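Prilton Newsletter, January

New house rules for hand-held gripper recording
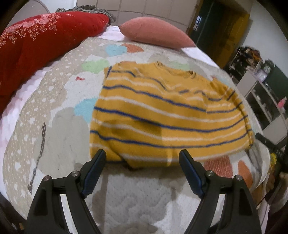 The revised rules for recording household tasks with the hand-held grippers take effect this month. They replace the two-page sheet that most of you have had since you signed up. Melquiades Gallegos and Hauwa Olatunji wrote the new version after going through 200 folding recordings sent in from people's homes, and much of what changed comes from notes the recorders left with their uploads.

The main change is to how a folding task begins and ends. Under the old sheet you could start recording with the gripper already holding the garment. Now both fingers must be open and clear of the cloth for the first two seconds, and open and clear again for the last two. If you need to fix a sleeve by hand, stop, fix it, and start a new recording. Do not edit the two halves together.

Beds are now allowed as a work surface. The old sheet asked for a table, and several people wrote in to say they don't own one big enough for a long-sleeved shirt. Patterned blankets and soft bedding are fine. Please don't strip the bed or swap the cover for a plain one. Pillows can stay where they are as long as you can reach the whole garment without leaning on them.

You also don't need to tidy the room. Shelves, clocks, bottles and open doors can all stay in view. What has to be put away is anything with a name, address, account number or face on it: mail, prescription labels, school papers, family photos. Check mirrors as well. Other people in the home should be told before you start and should stay out of the room until you finish. Recordings with a child in view will be deleted, including the ones where only a hand shows.

Care of the gripper is now covered in section 4. Look at the finger pads before each session and wipe them with a dry cloth. Check that the pins in the linkage are seated and that the fingers open and close without sticking. A gripper with a torn pad or a missing pin should not be used, even for one more task. Write to Heriberto Valderrama and he will mail a replacement. Please don't glue pads back on yourself. We had three come back that way in the fall and none could be repaired.

The limit on continuous work is 70 minutes, followed by a break of at least 15. It applies to everyone, including those on the longer Wetovum assignments. Wrist pain should be reported the same day, and it will not count against your hours.

Failed folds are still wanted. Mark them as failed and send them in with the rest. A dropped hem or a crooked sleeve is useful to us when it is labeled correctly, and it causes trouble when it isn't.

The full text is on the members' page as document 2111. Everyone needs to read it and confirm before their next upload. Questions about the privacy section go to Hauwa, and anything about equipment goes to Heriberto.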